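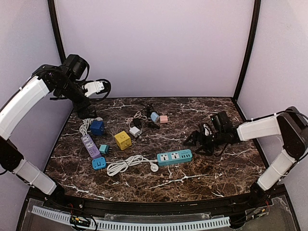 A reader wrote in to ask: is one purple power strip enough for a whole desk, or should I get a couple of cubes too? I'd say get the cubes. I've had a pile of colorful charging stuff from Ziver out on the table since May, and the strip is the piece I move least. It's good, don't get me wrong! The white sockets stay easy to find when the lights are low, and the little ports at the end take care of my phone. But a long strip wants one spot and stays there, and the dark blue cube goes wherever I go.

The USB chargers were the part I expected to like least (I own so many already). The teal one has two ports, stacked, and it's small enough for a coat pocket. The pink one has four in a column and ends up feeding everything in the house. My only gripe is the printing beside the ports — tiny, and it runs sideways, so I tilt my head like a dog every time I try to read it.

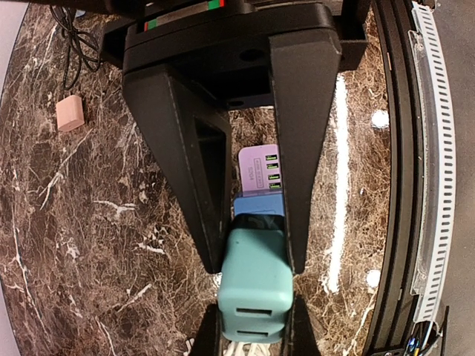 Cords and cable mess

Okay, this is where I get grumpy. The cord on the teal strip is short, and I ended up buying an extension from Halach for the bedroom. The white cables coil up nicely and so does the pink one, but my black ones turn into one big knot whatever I do. Color helps a lot, I'll say that. I know which one is which without following it back to the wall. 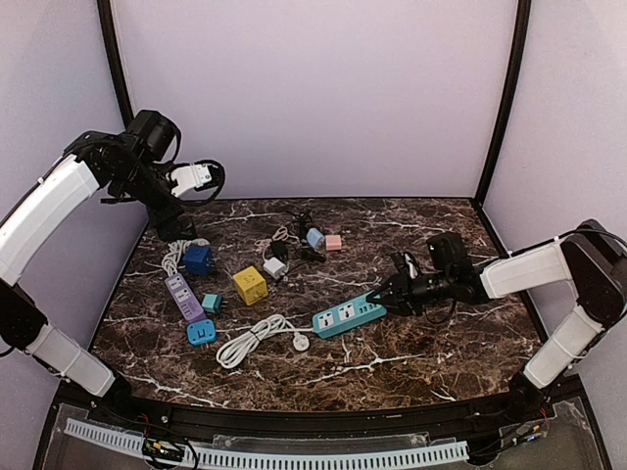
Hyun, in the comments, says the short cord is the whole point, and that a longer one would only end up under a chair leg. Fair enough! My outlet is behind the couch, though, so I'm keeping my complaint.

My favorite is the yellow cube. Big raised power button, soft rounded corners, and a mustard color that I find way too cheerful for a socket (I love it). Check the slots before you order one, because mine needs an adapter at home and I only figured that out on a Wednesday night with a phone at 2 percent.

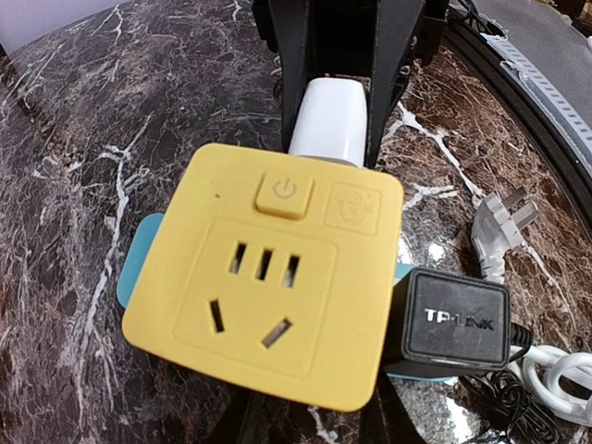
Plerkach
Home and Desk Reviewer

I'd buy the yellow cube again tomorrow, and the four-port charger too. The teal strip I'd only get for a desk right beside the wall.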